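4.2 Turning knobs and closing doors in the simulated kitchen

We were keen to find out how far a policy could get if it had to decide for itself which camera to believe. Most of our earlier tasks (stacking, sorting, wiping) could be solved from almost any view, so they told us very little about view weighting. Kitchen appliances are a much better test. The parts that matter are small, they sit close to large plain surfaces, and the arms themselves keep getting in the way. For this reason we built the Nudstead task set, which has 6 tasks on a two-arm setup in simulation, and we trained every policy on the same 1,414 demonstrations.

All the demonstrations were collected by teleoperation, mostly by Ilari Vuorinen, whose patience with the knob tasks deserves a proper thank you. We threw out 46 further attempts in which the simulator let a finger pass through a handle. Each episode keeps every camera stream, the joint positions and the gripper commands, all on the same clock. 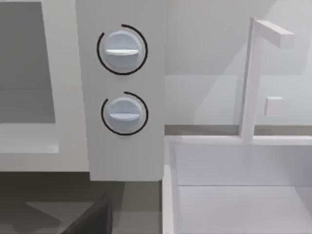
A knob is a lovely little problem for a learned policy. The grip ridge gives the gripper something to line up with, but the ridge is nearly the same colour as the disc it sits on, and it only stands out when the light catches it. We had expected the policy to pay most attention to the ridge. The attention maps suggest it leans on the black ring at least as much, and when we removed the rings at test time the approach became noticeably less steady. That was a real surprise to us, and it has changed how we think about texture in simulated appliances.

Figure 4. Camera views from the Nudstead task set, all rendered in simulation.

Our weighting method, which we call Virkmont, is simple to describe. Each camera stream goes through a shared encoder, and a small network then gives each stream a score from the current image and the last few joint positions. The scores are turned into weights that add up to one. There are no labels telling the network which view is useful. It learns this only from how well the predicted actions match the demonstrated ones. 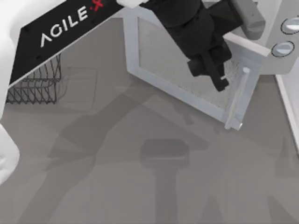 Door tasks bring both arms into play, and here the choice of view matters over time as well as from one episode to the next. During the reach, a wide view of the appliance is the most helpful. Once the fingers are near the handle, a small error in depth is enough to spoil the grasp, and the weights shift towards whichever stream shows the gap most clearly. The shift is gradual, and we find it very satisfying to watch! A baseline that simply averages the streams has no way to do this, and it tends to hesitate just short of the handle.

We also tried a hard switch that picks one camera at each step. Kirsty Forsyth suggested this as a check, and it turned out to be a useful one. The hard switch behaves well in the middle of a motion but flickers between cameras near contact, and the flicker shows up as jitter in the wrist.
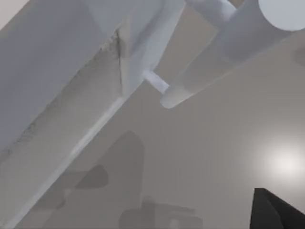 Blocked views are where the method earns its keep. A camera mounted near an arm will sooner or later be filled by a link, and a policy trained on a fixed mix of views has to carry that useless stream along with the good ones. With Virkmont, the weight on a blocked stream drops within a few steps and recovers once the link moves clear. Pale links against pale surfaces were the hardest case, as the encoder sometimes read the edge of a link as the edge of a counter. Adding random changes in light direction during training eased this problem, although it did not remove it.

Shadows deserve a short note of their own. We left them on in every episode, and we were pleased to see that the policy makes some use of them. With shadows turned off at test time, the final approach to the handle was slower and the gripper corrected its height more often. We trained each model for 1,000 epochs and saw the same pattern with every random seed we tried. Whether it carries over to real kitchens, where light comes from several directions at once, is a question we take up with the Väisänen test bench in Section 5.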